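Clorka student robotics helpdesk
Ticket 119: Arm stops short above bin, drops out of sorting run
Project: Kikstead sorting challenge, second-year group
Component: motion / gripper
Priority: normal
Status: open, workaround in use
Opened: 3 Dec 2025

Summary
During a full sorting run the arm halts above the toy bin before the pick and the task script exits with a timeout. The controller stays up and no protective stop is raised. Jogging by hand from the pendant works straight away afterwards.

Steps to reproduce
1. Boot the controller, load the Yakubu task file, home the arm.
2. Fill the bin with the mixed set.
3. Start a run in auto mode at normal speed.
4. Wait. The fault does not occur on the first pick. It has come at up to 23 picks into a run.

Expected: arm descends, closes, lifts, moves to the box for that class.
Result: arm holds at the hover point, then "wait_for_target: no reply in 3000 ms". Script exits with code 2.

Log entry 1
Checked the network cable between controller and vision PC. Swapped it for a known good one. Fault repeated on the next run. Cable ruled out, old one put back.

Log entry 2
Ran the motion part alone with fixed targets and the vision node switched off. Completed without a halt. Ran it again at reduced speed, same result. Motion side looks sound. Moving the ticket from motion to vision.

Log entry 3
Vision node logged on its own, arm parked. Reply time is short when the bin is sparse and climbs as it fills. With the full set in, some replies miss the timeout. Segmentation is splitting patterned cloth into many small regions and each one is being scored as a separate pick candidate. The candidate list is not capped.

Reply from helpdesk
Please do not raise the timeout as a fix. It was set in September for all groups using the Mallero library and the marking script reads the same value. Cap the candidate list in your own config and drop regions below the minimum area. Attach a view of the bin as loaded, taken from the head camera, and the config file you are running.

Log entry 4
Config attached to ticket. Head camera view with the arm over the bin:
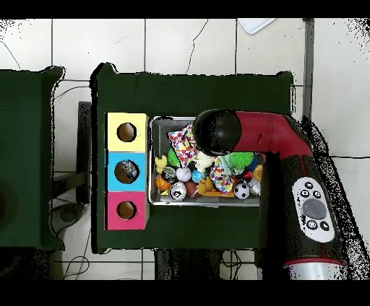
Clorka second-year group

The polka-dot cloths are the main source of split regions. Each coloured dot can come back as its own candidate. The soccer ball is a lesser case of the same thing, black and white patches scored apart. Plain balls give one region each and are not a problem. The silver can sometimes returns nothing at all, which we will raise on a separate ticket if it carries on after the cap is in.

There is also speckle along the outline of the arm. We have not masked the arm out of the input, so any speckle over the bin goes through segmentation with everything else. Added to the list of things to test.

Changes made
- max_candidates set (was unset)
- min_region_area raised from the library default
- arm mask: not done yet, needs joint positions passed to the vision node

Log entry 5
Ran with the first two changes. No timeout in that run. One small ball was skipped until late on, so the minimum area may now be too high. Will step it back down and repeat with the same load before asking for the ticket to be closed.

Workaround for other groups with the same message: take the patterned cloth out of the bin and sort it by hand at the end. Runs done this way do not count for marking.

Next action: group to supply logs with the arm mask on and off. Ticket stays open under vision.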